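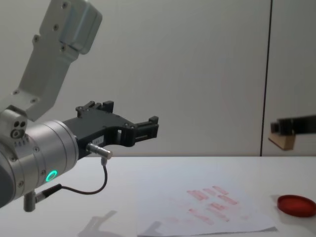
Questions people ask me about the Sasar evening sewing class

I'm Parisa Naseri and I run the beginners' sewing class at Sasar. I get a lot of the same emails, so I've put my answers on one page. If yours isn't covered, write to me anyway, I do like getting them!

Do I need my own sewing machine?

No. We have machines for everyone who books. Plenty of people bring their own though, usually because it's been sitting in a cupboard since they got it and they're a bit scared of it. Please bring the foot pedal. I've had to send people home for it more than once.

I've never sewn anything. Will I be the worst one there?

Probably not, and if you are it won't last. My own first skirt had the zip in upside down and I wore it to a wedding. We start with threading up and straight lines on scrap cotton, then a cushion cover, then a simple bag with a lining.

What does it cost?

It's £80 for the whole course, with thread, needles and practice fabric thrown in. You buy the fabric for your own bag. You can pay in 2 halves if that's easier, just tell me when you book.

What sort of fabric should I buy?

Plain woven cotton, medium weight, nothing stretchy and nothing slippery. I know the satin looks lovely. Leave it for next year! Wash it before you bring it, and iron it if you can face it. Rautiainen on the high street has a good remnant bin and Ursina Frei on the counter will cut you short lengths without sighing.

Can I make clothes on this course?

Not on this one, sorry. Chin-lung Tsai teaches the follow-on, which is pyjama trousers and then a shirt, and it starts in July. You don't have to have done mine first, but you do need to be able to put in a bobbin without help.

I'm left-handed. Is that a problem?

Not for the machine. Scissors are the thing, so let me know and I'll put the left-handed pair aside for you (we only have the one pair, and they're popular).

What if I miss a week?

Come a bit early the next time and I'll catch you up. I can't do refunds for single evenings, but I'm happy to send you my notes, such as they are. My drawings of bobbins look like doughnuts.

Can you take up my curtains?

People do ask! I don't do alterations any more. Vlastimil Vrabec does, and he's very patient about curtains.

Where do I park?

There's the car park behind the library, or the 438 bus stops almost at the door. Bikes can go in the rack by the side entrance, but bring a lock.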